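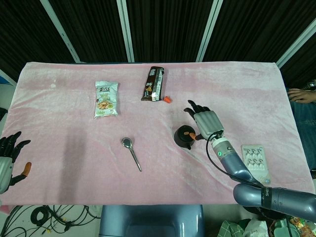 Pink fleece on the snack table, with a spoon and the small black pot.

News > Newsletter > Odds and ends

Snack table – what's changing

Quick one this time, the rest of the newsletter is late and so am I.

The snack table has a cloth now. Pale pink fleece, soft, creases if you look at it. Goes nearly everywhere with the black curtain, in my opinion. Two people have told me it looks like a baby shower. Fine. It stays till August, then it goes in the wash and we talk about color.

What to bring: small packets. Nutty things, candy bars, anything in its own wrapper. The big open bowls were a mess last time and half of it went stale before the second break. Please no powdered sugar, it does not come out of fleece. I have tried.

Spoons. We own 43 of them on paper. I found 31 in the drawer. If you took one home with a yogurt, bring it back, no questions. Metal ones only please, the plastic ones snap.

The little black pot is for the table and is not to go in the dishwasher. Rinse it, dry it, put it back on the right hand side. Same goes for anything orange and carrot shaped – those are play pieces, not food, and they are small. Keep them away from toddlers and dont leave them in the pot when you put it up for the night.

Money: the snack jar is at $111, which covers the next order from Drolitz plus napkins. Jivham has stopped doing the mixed box we liked, so I am trying Shevchuk for one month. If the crackers are bad, say so and I'll switch back to something else. Allergy list is taped inside the cupboard door. Read it before you shop, add to it if yours isn't there. Nuts are OK on the table as long as the packet stays closed untill somebody wants it, and wipe down after.

Setup is still half an hour before doors at the Curholm room. Shake the fleece outside first, not over the rug. Lids on, wrappers in the trash, spoons in the sink.

More next issue, including the chair thing.

Newsletter | Back issues | Calendar | Rooms | Sign up

Contact the Curholm newsletter | © 2023 | Back to top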